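Wrapping cylindrical items in film
Speaker notes, Kausar Jatoi
Session begins 2:00, room opens ten minutes earlier

Slide 1 – Title
Leave up while people sit down. Mention that handouts are by the door. Ewan Pryor takes the second half on cartons, so carton questions go to him.

Slide 2 – Scope
Single items, longer than they are wide, wrapped in thin clear or translucent film. Candles, rolled cloths, soap sticks, small tubes. Excludes shrink film and anything sealed with a heat gun. Excludes food. Food contact film has its own rules and its own talk.

Slide 3 – What the wrap does
Keeps dust off. Keeps surfaces from rubbing in the carton. It does little for impact. An item that breaks when dropped bare will usually break when dropped in one layer of film. Impact protection comes from the divider and the carton wall.

Slide 4 – Cutting the sheet
Width of sheet = length of item plus one diameter at each end. Length of sheet = circumference times 1.5. The half turn of overlap holds the wrap closed without tape on most films. Thinner film clings better and tears sooner.
Pause here. People copy the formula down.

Slide 5 – Work surface
Smooth, clean, dry. A wood table is fine if the finish is intact. A rough edge snags film. Wipe the surface at each change of item, more often with wax. Static is worse in winter; at the Nutetti bench the rolls were moved away from the heater in March and misfeeds went down. No figures for that, so do not offer any.

Slide 6 – Rolling
Item parallel to the near edge of the sheet. Tuck the edge under, roll away from the body, keep both palms flat. Pull lightly against the roll. Too much tension stretches the film and it creeps back later – the seam opens in storage.

Slide 7 – Ends
Two methods. Twist: quick, bulky, good for short storage. Fold: slower, flat, stacks better. For the Ellis order we folded. For Swati we twisted, as the pieces went straight into open trays. Do not mix methods in one carton, the layers will not sit level.

Slide 8 – Wrinkles
Wrinkles are cosmetic in most cases. Reject only if a crease has split or if the item shows through a gap. The Sedix trial sheet recorded 316 rejects out of 2,000 pieces, and most were for wrinkles that would pass under the current rule. Read the rule out loud, slowly.

Slide 9 – Handling after wrapping
Film on film slides. Film on finished wood slides more. Pick up near one end only if the item is light and stiff. Long or flexible items need support at the middle. Lift clear of the table before moving sideways; dragging opens the seam.

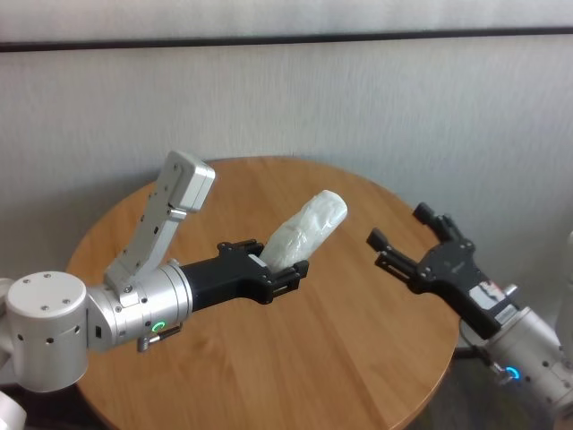 Does the seam have to face down in the carton?
Face it down wherever the layer allows. The weight of the piece keeps the overlap closed, and a seam on the side is the next best position.

Slide 10 – Storage
Flat, out of direct sun. Film yellows and stiffens with age. Mark the carton with the wrap month. Open one carton per batch after about 2 weeks and check the seams on the bottom layer.

Slide 11 – Handover
Sample rolls in both thicknesses go around the room now. Collect them before the break. Ewan needs the long table cleared for the dividers, and the laptop stays connected for his slides.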